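September
Jarlath Dolan

Section 9. Placing and caring for the Ornance tabletop

Read this section before you put the table into daily use. The top is wood with a medium-brown finish, and the grain pattern differs from one top to the next. Differences in grain are not a fault and are not covered by the Sarkotier warranty.

9.1 Choosing the position

1. Set the table on a level floor. Turn the adjustable feet by hand until the top no longer rocks.
2. Keep the top at least 200 mm from any radiator or heating vent.
3. If the table stands against a wall, leave a small gap along the back edge for air and for cables.
4. Tighten the frame bolts again after the first two weeks.

CAUTION: The top is heavy. Two people should lift it, holding the underside – never drag it by one edge.

9.2 First cleaning

1. Dust the surface with a dry, soft cloth, following the main direction of the grain.
2. Dampen a second cloth with clean water and wring it out well. Wipe the whole top once.
3. Dry it right away with a third cloth.
4. Wait overnight before placing anything on the surface. 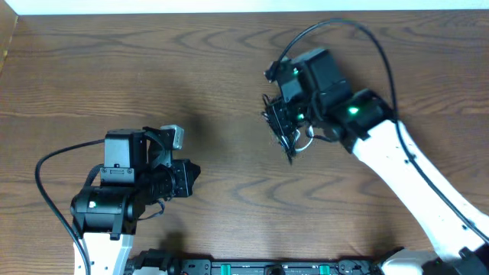 Can the top be oiled on the same day it is cleaned?
Leave it until the next morning, so that any moisture left in the grain can dry out first.

9.3 Oiling

Use Kakmont 516 oil or another clear furniture oil suitable for finished wood. Some 715 ml is enough for two thin coats on the large top.

1. Test the oil on the underside and let it dry.
2. Pour a little onto a lint-free cloth. Do not pour it straight onto the wood.
3. Work from one short end to the other in long, overlapping strokes.
4. After 15 minutes, wipe off whatever has not soaked in.
5. Let the first coat dry for a full day before adding the second.

CAUTION: Oily cloths can catch fire by themselves. Lay them flat outdoors to dry before throwing them away.

NOTE: On the Lynch side panels, use a dry cloth only. They have a separate finish and do not take oil.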